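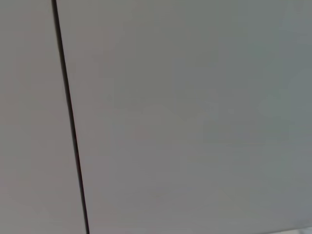
Seam between the two grey panels, close up.

2025-08-13
Draught and gap survey, Brokville unit, continued

Humidity still drifting in the paper store. Logger on the middle shelf peaked at 89 per cent overnight, which I do not believe. Logger on the top shelf stayed flat. Swapped the two over at the start of the shift to see whether the reading follows the instrument or the shelf. Left to settle before reading again.

Salt check on both loggers: sealed jar, saturated salt slurry, room temperature. The Stosteline unit reads 5 points high. The Orano is within its stated tolerance. Have put a strip of tape on the Stosteline with the offset written on it. Please do not peel this off again.

Gap measurements with feeler gauges, top to bottom on each joint. Readings are on the loose sheet at the back of this book. Gauge set is short of two leaves, so anything between those sizes has been rounded up. A seam can look even by eye and still take a thicker leaf at one end, so take three positions as a minimum.

Smoke pencil: no use with the corridor fan running. Repeat with the fan off and wait 20 minutes before starting. Last time I waited less and the results would not repeat.

Foam strip from Nasrallah has arrived, wrong width again. It can be slit down the middle with the long knife against the steel rule. Adhesive side grabs the blade, wipe with white spirit between cuts. Used roughly 18 metres in May, so one roll ought to cover this round.

Outstanding:
Logger readings after the swap
Order the missing gauge leaves
Find out who resets the dehumidifier at weekends
Move the May sheets into the green folder, pages are coming loose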